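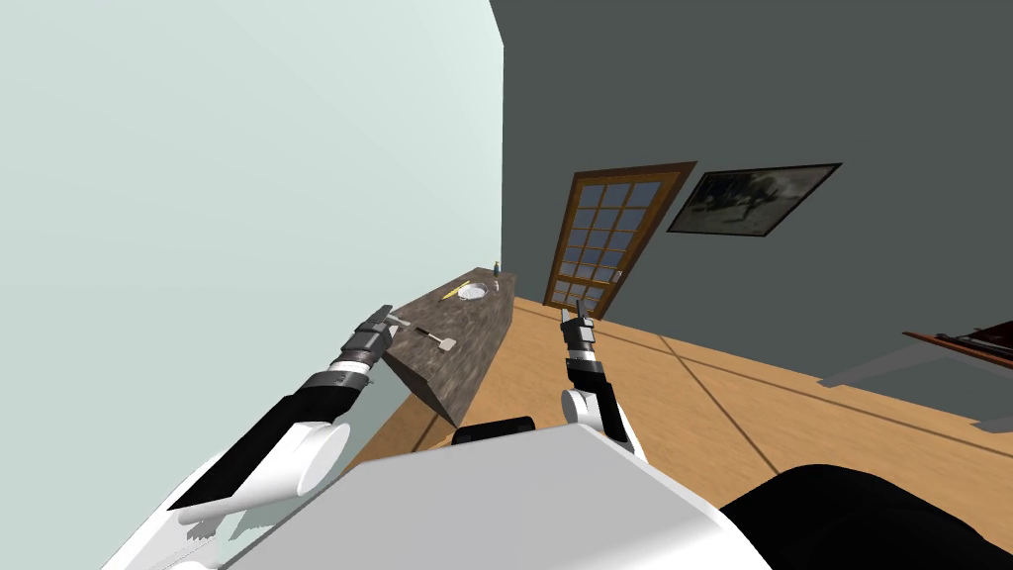

Workshop > Notebook > Rigging and sail loft

August — entry continues from the chainplate pages

Windvane day at last! I have been looking forward to this since the boat came up on the hard at Puvitthorpe, and I got the whole afternoon at it with only one interruption (the man wanting his ladder back).

Where things stood at lunch: the servo-pendulum gear off the stern of Ulen, stripped down to castings, shafts and a coffee tin of fasteners. The pendulum shaft had been stiff all last season. Below eight knots of apparent wind the vane would lean over nicely, the paddle would think about it, and the boat would wander off toward whatever was downwind. Above that she steered beautifully, which is how I managed to ignore it for 1,371 miles of that trip. Total on the gear since I bolted it on is 2,930 by the log, so it owed me nothing.

Cause found. The lower bearing on the pendulum shaft is a plain plastic sleeve and it had swollen. I measured it in three places with the calipers and got a different reading each time, tightest at the bottom where it sits wettest. There was also a gray paste of salt and old grease behind it, packed in hard. Somebody (me) greased this bearing two winters ago, and the manual says in plain words to run it dry. Noted in large letters inside the lid of the spares box.

Turned a new sleeve from the white acetal bar. First one came out too snug because I measured it while it was still warm from the lathe. Left it on the sill, had tea, measured again and it had shrunk onto the shaft so well I had to tap it off with a dowel. Second one I took slowly, light cuts, letting it cool between passes. It drops down the shaft under its own weight and has no rattle I can feel. Lovely thing to hold. I spent far too long just letting it slide up and down.

While it was apart:

Bevel gears — cleaned, no chipped teeth, some polish on the drive side. Put back in the same mesh as before. I marked the pair with a center punch, one dot each, dots together when the vane is upright.

Vane axle — a little play at the forward end. Swapped in one of the Zorker washers and that took it up. There are three more of those in the tin.

Paddle hinge — fine. New split pin.

Steering line blocks — two good, two noisy. The noisy ones went in a bucket of warm water with dish soap and came out quiet. I'll still replace them before anything longer than a coastal hop.
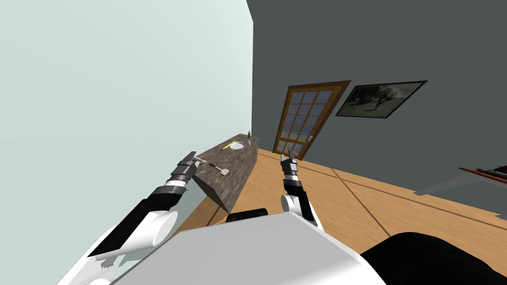

Lines next. I'd been using 8 mm braid to the wheel drum and there's really too much stretch in it. On a short tiller run you'd never notice, but with the drum the line goes down the quarter, round two turning blocks and forward again, and every inch of give is an inch the paddle has moved for nothing. Shahram Nazari had the end of a reel of pre-stretched in the same size and let me cut 16 meters off it. That does both sides with enough left over to end-for-end it when it chafes. Whipped all the ends with waxed twine. I could have melted them, but I like whipping and it was nice in the doorway with the sun coming in.

Shahram also had an opinion on vane area, as he does, and I think he's right. I have one vane for everything. He carries two on Kotian, a tall light one for drifting weather and a stubby one he puts in when it pipes up. With the sleeve running free I want to see how the standard vane does first, but I traced its outline on brown paper and added a hand's width to the top. If light-air steering is still lazy I'll cut one out of the thin ply. Counterweight will need to come up to match — there's room on the arm for one more lead disc, possibly two.

Bench test, about as scientific as it sounds: clamped the frame upright in the big vise, hung the vane, balanced it so it just came back to vertical on its own, and blew on it. It went over! From a standing breath at arm's length, and the shaft followed it round without a catch. Last week I couldn't get that to happen with my hand pushing. I did it again for Shahram and he made me stand farther back, and it still went. Then he tried it with a folded chart and the thing fell over to the stop with a clonk, so I need new rubber on the stops as well.

That doesn't say anything about how it'll behave with water going past the paddle, where all the power comes from. But the bearing drag was what was eating the small signals, and the drag is gone.

Trim reminders for myself for the first sail, so that I don't blame the gear for what is sail balance:

Get her balanced by hand first. If there's more than a spoke of weather helm, reef the main or ease it before engaging.
Point the vane into the wind with the paddle up, then drop the paddle, then engage the drum.
Leave it alone for five minutes. I always fiddle.
Dead downwind in light air is the hardest case. Try it last.

Still to do: stop rubbers, tef-gel on the stainless bolts where they go into the aluminum (not on the bearing!!), check the backing plates inside the lazarette for weeping, find the second safety lanyard. The mounting tubes want a proper wash before they go back up. Need somebody on the ladder to take the weight when I lift the frame onto the transom, and Shahram says any evening after six is fine.

Spare sleeve, the too-tight first one, is labeled and in the box. A few strokes of wet paper would bring it to size.

Recent entries
Chainplates, port side: sealing and rebedding
Storm jib, new hanks and a patch at the clew
Galley pump rebuild
Log impeller sticks again
Stowage list for the forepeak

Notebook | Boats | Spares | Tides | Contact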